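3.2 What ends up on a shared table

I should say up front that I came to this question as a messy person. My own desk is a disgrace, and when Chantal Cormier and I started the Nenska study I half hoped we'd find that clutter is good for you. We didn't find that, sadly, but we did find something about how things get left on tables that belong to everyone.

We visited 40 shared worktables over the winter and talked to the people who use them. The oldest was in a building put up in 1946, and it had the deepest scratches and (I thought) the nicest people. What struck both of us was how rarely anybody could say why a given object was there. Cleaning things, drawing things and hand tools all end up side by side, and after a while people just work in the gaps. Radwa Soliman, who coded the interviews with me, started calling this "settling" – I liked the word so much that we kept it.

Settled tables have a few things in common. Small, light items drift toward the middle, where everyone can reach them. Anything that stands up tall gets pushed back and then stays put for ages! Figure 2 shows the kind of mix I mean, with yellow sponges, crayon boxes and pink-handled clamp-style tools all sharing the wood with a table lamp.
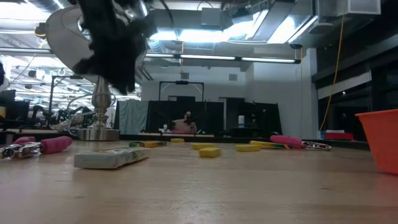

Shared Spaces Group, Department of Design Studies

Figure 2. Mixed objects on a wooden tabletop, with an orange bucket at the right.

Look at the crayon box on the right, partly covered by one of the tools. Overlaps like that were what we came to care about most. In the interviews, people told us they'd happily move a loose sponge out of their way, but they felt funny about lifting one thing off another – as if somebody had a plan for it. We come back to that feeling in Section 4, where Chantal and I disagree a little about what to call it.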